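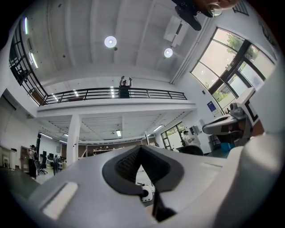 Chapter 4
Sharing One Large Room

By the end of this chapter you should be able to name the zones of an open workspace, prepare a table for a small task, and explain why the things at the edge of a table matter as much as the things in its center.

When Ayodele Bassey first drew a plan of the Fashola building, she made a simple mistake. She drew the walls, the windows and the stairs, and she believed the plan was complete. Her colleague Tobiloba Abubakar asked her where people put their bags. She had no answer, and she began the drawing again. The second plan had 19 zones, and most of them had no walls.

In a closed office, the door tells us where one activity ends. In an open workspace this work is done by smaller signs: a column, a change of ceiling height, a chair turned to one side, a cloth on a table. Under a mezzanine people usually feel they are in a different room, although the floor continues without any border. We call such a sign a soft boundary.

4.1 The table as a small room

A table is the smallest zone we will study. It has a center, where the task is done, and a margin, where objects wait. A tablecloth makes the difference easy to see – what lies on the cloth is part of the task or its decoration, and what lies outside it is only stored for the moment.

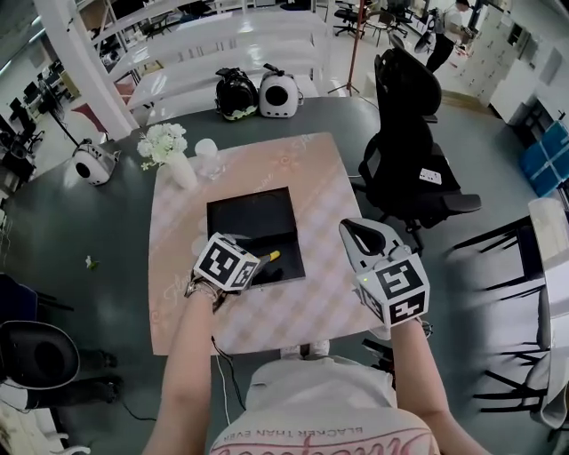 Figure 4.1 A checkered cloth with an open black box at its center. Flowers and a small cup stand on the cloth; the pet-carrier backpacks are outside it.

Large objects in the margin are not a fault. They become one when the person must reach over them, or when they take the place where a finished item should go. Before you start any packing or sorting task, look first at the margin and then at the center.

Key terms: zone, soft boundary, center, margin.

Before you read further

Choose a table that you use every day and draw it from above, with everything that is on it at 14:00. Mark the center and the margin with two colors. Keep the drawing, for you will need it again in section 4.3.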